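Kulen puts its two-arm cell rules in writing

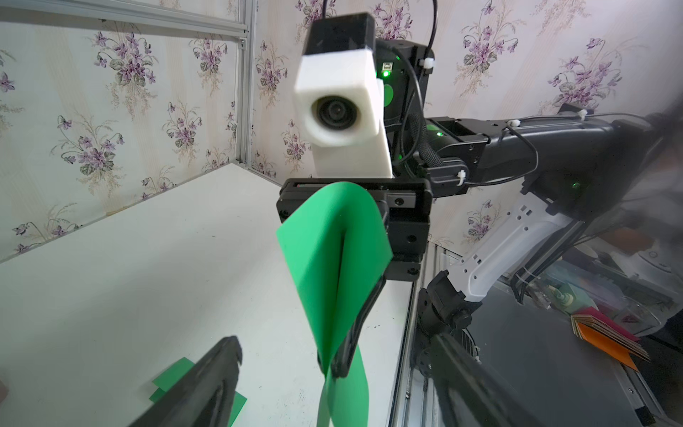 A folded green sheet in the grip of one arm, seen from the wrist of the other.

I've been nagging the folks at Kulen to write down their house rules for two-arm work ever since I first stopped by, so you can imagine how happy I was when the new sheet landed in my inbox in April! It's short (5 rules, one page) and it covers any cell where two arms share a table.

Loan Sầm, who runs the handling bench, wrote most of it. Her first rule is my favorite: only one arm moves during a handoff. The other holds still until the first has let go and backed off. "People want both arms going at once because it looks great," she told me. "Then you get two grippers in the same spot and a bent finger."

Rule two is all about cables. Every cable gets tied to the arm with enough slack for a full wrist turn, and somebody checks the ties before the first run of the day. Rule three says the side panels stay up whenever the motors have power – no reaching around to fix a crooked sheet, even if it's right there and driving you nuts. (Guilty, by the way. I got told off for it on my last visit.)

The last two cover record keeping. Any change to grip force goes in the log with your initials, and a cell that has done more than 1000 handoffs gets its fingers inspected before it does any more.

Rhys Donnelly over at Krawczyk has already asked for a copy, and he's planning to try the rules on 2 of his own cells. He does have a gripe with the one-arm rule, which he thinks will slow down simple jobs like passing paper. Loan says she'll take slow. I'm with her on that, though I'd love to see his cycle times once he has them.

Kulen plans to go over the wording again after the summer, and Loan is taking comments at the bench until then.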